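How to wash a vintage linen dress without wrecking it

Sellers will tell you old linen is tough. Some of it is. I'd still treat the claim with suspicion until the seams have been looked at, as cotton thread often rots before the cloth does.

1. Check before you wet anything
Pull gently at each seam. Hold the cloth up to a window and look for thin patches under the arms. If it came home in a shop's carrier bag, get it out and hang it up overnight.

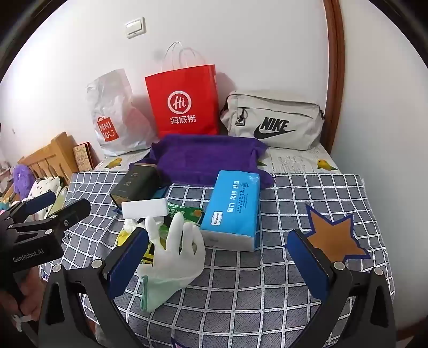

2. Test the dye
Press a damp white cloth on an inside hem. Colour on the cloth means stop. "Colourfast" on a listing is only the seller's opinion.

3. Soak, don't scrub
Use cool water and plain soap flakes. I tried Drarkeso, the fancy linen wash, on one of two similar skirts last August and saw no difference. Agnes Fagerlund swears by it, but she hasn't tried going without.

4. Dry flat
Lay the dress on a towel, out of the sun, and smooth the pleats by hand. Iron while slightly damp, on the wrong side.

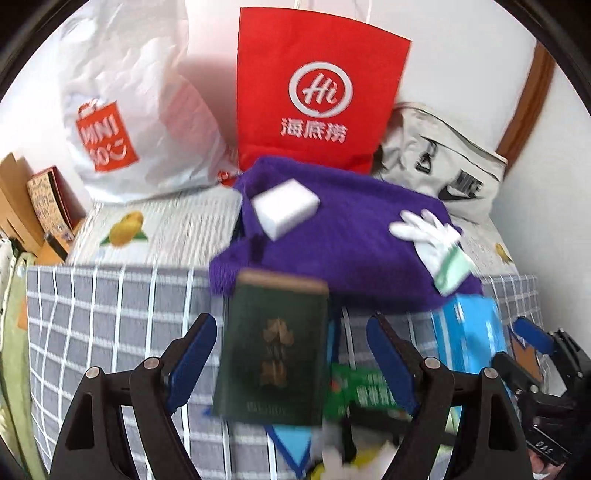 Can I put it in the machine on a delicate cycle?
I wouldn't. The spin strains old seams, whatever the dial says.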